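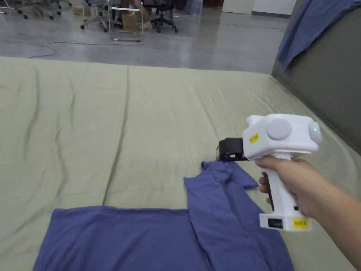 Fixative on soft pastels, yes or no?
Board: Drawing & Portraits

flamness_leena
OK so I've been doing portraits in soft pastel since August and I have 13 of them going into a group show at the Peltonen in Citusholm. The gallery wants everything "finished and stable", which I take to mean sprayed. I tried fixative on an old one last night and the highlights on the cheekbone just sank, all that glow gone! Do you spray yours or not? I'm kind of panicking.

TatuT
Never the last layer. I fix the early layers lightly, let it dry, then put my lights back on top and leave them alone. Frame it with a spacer so the glass doesn't touch. I've shipped 6 that way and got one tiny smudge in a corner.

santeri_m
Disagree, sorry. Unfixed pastel in a group show is asking for trouble. People lean frames, stack them, bang them down on the floor. I spray everything, 2 thin coats from far back, and I just draw my lights a step brighter than I want them.

flamness_leena
But how do you judge "a step brighter" on skin? Mine already look chalky if I push it.
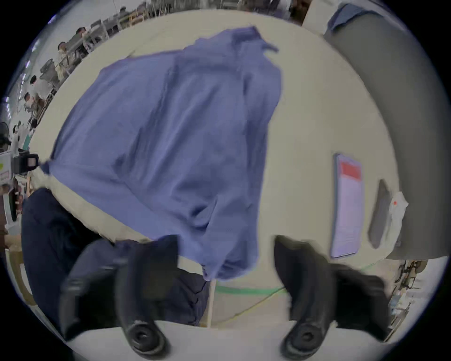
Re: Fixative on soft pastels, yes or no?

Styliani
Depends on your paper too. On sanded paper the stuff grips so well I don't bother with spray. On the smooth kind (Leena, I think you said you use smooth?) I'd do it Tatu's way.

santeri_m
Sanded paper still sheds. I had a whole line of orange dust along the bottom of a mat after the Fliltcombe show.

TatuT
Did you tap the back before framing it?

santeri_m
...no

vilja.s
Ha. Leena, ask the gallery what they mean by stable before you touch anything else. When I showed there they were fine with unfixed work as long as it was under glass with the backing taped.

flamness_leena
Emailed them just now. I have 19 sheets of smooth left, so I'll test Tatu's way on a scrap tonight and post how the highlights look.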